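Inventory

Tyyne Partanen had been dead since March, and the Gilberg agency wanted the apartment empty by Friday. Prasert Rungrueang took the bedroom. Dayana Carhuamaca took the hall, the closet and the list.

The list had been set up by Bosman, the estate lawyer. Each item received a line number, a short description and a code: K for keep, S for sell, D for discard. Bosman had allowed 200 lines for the whole apartment. By two in the afternoon they were at line 1151.

"Buttons," Prasert called. "One jar. Do I enter the jar or the buttons?"

"The jar."

"Weight?"

"There is no column for weight."

He set the jar by the door with the other S items. Dayana pulled out the second drawer of the hall dresser and worked from left to right. Gloves, single, D. Gloves, pair, S. Shoelaces in a paper band marked 100 cm, unused, S. A bus schedule for the Skestside line, out of date, D. A key with no tag. She tried it in the front door, the mailbox and the cellar lock, and it fit none of them. She entered it as K because there was no code for it.

The dark red cloth had been under the schedule. She did not enter it at once. The drawer went back on its runners, which stuck – the left one needed two pushes – and she moved on to the coats. There were four of them. One still had a dry cleaning slip in the pocket, made out to S. Heinonen.

"Who is Heinonen?" she asked.

"Not in the file," Prasert said.

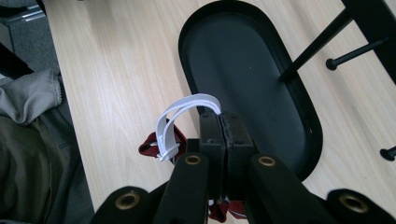
Dark red cloth item with white elastic strap and adjuster clip. Hall.

Bosman phoned at four and asked for the total. Dayana read it to him. He asked whether some of the lines could be combined.

"Which ones?"

"The small ones."

She looked down the column. Most of them were small. She told him she would go through it again in the evening, and then she wrote a K beside the red cloth and asked Prasert to bring in the next box.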